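Skineck gloves

By Kirsten MacLeod
16 May 2020

Skineck is the trade name of a line of chemical-resistant work gloves sold by the Boychuk company of Grustemport. The gloves are meant for people who handle solvents, cleaning agents and weak acids. They are best known for the claim, printed on the cuff of every pair until the wording was dropped, that they give "full shift protection." The evidence for that claim is thin.

Construction

The standard Skineck glove is a nitrile shell over a knitted cotton liner. It comes in four sizes and two cuff lengths. The longer cuff reaches the middle of the forearm and is the one most often bought for tank cleaning. Boychuk describes the palm as having a "triple grip" finish. Dealers have asked what the three parts of the grip are, and the sales literature does not answer. The palm has one pattern on it, a raised diamond, and the same pattern appears on a cheaper glove from the same plant.

Versions

The first version, now called the Skineck Basic, had no liner. Workers complained of sweat and of trouble getting the gloves off, and the cotton liner was added two years later. A version with a thinner fingertip, the Skineck Fine, was offered to laboratories and paint shops. Its makers said it kept the same resistance as the thicker glove. Since chemicals pass through a thin layer of the same rubber faster than through a thick one, buyers had reason to doubt this, and the Fine is now listed with shorter times.

Breakthrough times

Breakthrough time is how long a chemical takes to pass through the glove material at a measurable rate. It is not the same as the time before a glove tears or looks worn, and a glove can fail this way with no mark on it. The Skineck data sheet gives 211 minutes for one common degreaser and 21 minutes for acetone. The first figure is the one used in advertising.

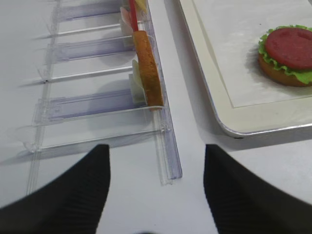
Both numbers come from the maker's own tests, done on flat pieces cut from the palm at room temperature. Hands are warmer than that, and gloves bend. Seams between the fingers, where the coating tends to be thinnest, were not part of the test. The sheet says nothing about gloves that have been washed and used again, though the package says they can be.

The Pinach trial

The most quoted study is a trial at the Pinach plating works, where 1,268 pairs were handed out over one season. Boychuk reported that skin complaints fell by roughly 20 percent. The report does not say how complaints were counted, or whether workers who left during the season were included. The plant also changed its hand soap during the trial and moved one of its rinse tanks. Either change could account for some of the drop. No comparison group was kept on the old gloves.

A second trial at the same works was announced but its results have not been published.

Use and care

Skineck gloves are to be rinsed on the outside before removal and hung cuff down to dry. They should not be used with chlorinated solvents, which the data sheet lists in small type on its last page. They are not heat gloves and are not rated for cuts. The maker gives a shelf life of five years in a closed box, away from sunlight. How this was arrived at is not stated, and the oldest boxes on sale at the time the figure first appeared were less than three years old.

See also: nitrile rubber; barrier cream; permeation testing

Contact | Copyright notice | Back to top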